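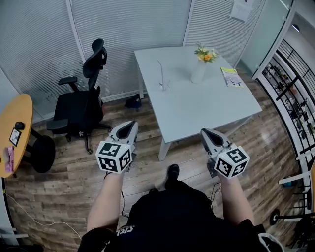
Presham, 10/01/2014

## Bank has frozen my account over payments from a foreign insurer – what happens now?

I took out a savings policy with Sollum in July. It was sold to me at the counter of my own bank, Keris, and the premiums go out by direct debit. Last month I cashed in part of it and the money came back in two payments. The second one never showed up in my balance. When I rang, I was told the account was "under review" and that they couldn't discuss it.

I have since had a letter asking where the money came from and whether I have declared it for tax. I haven't, as I didn't think a part withdrawal counted. The letter gives me 14 days. My rent is due before then and the card is refused everywhere.

Can they do this, and should I answer the letter myself or get someone to do it?

Posted by presham_tenant

---

### Reply 1 (20 votes)

Yes, they can. A bank that has a question about a payment is allowed to hold it while it checks, and staff are often not permitted to tell you why. It doesn't mean you are accused of anything.

Answer the letter in writing and keep a copy. Send:

- the policy schedule
- the withdrawal statement from Sollum showing both payments
- the bank statements with the premiums going out

Don't guess at the tax part. Whether a part withdrawal is taxable depends on the type of policy and how much you took against what you paid in. Ask Sollum for a certificate showing any gain. If there is one and it should have been declared, tell the tax office before they write to you – penalties are usually lower that way.

On the rent, tell your landlord now and ask the bank in writing to release enough for living costs. They may say no, but ask.

Amr Ait Ali

---

### Reply 2 (2 votes)

Same happened to my brother with a different bank, took 25 days. He just opened another account and had his wages paid in there. Wouldn't bother ringing, they read off a script.

---

### Reply 3 (7 votes)

Agree with Amr on the paperwork. I'd add that if the bank sold you the policy, it should have its own record of the sale, so ask for a copy of that as well. I used Popescu in the High Street for a similar letter and paid 78 pounds for them to check it before it went off. Make a formal complaint too if you hear nothing after the deadline.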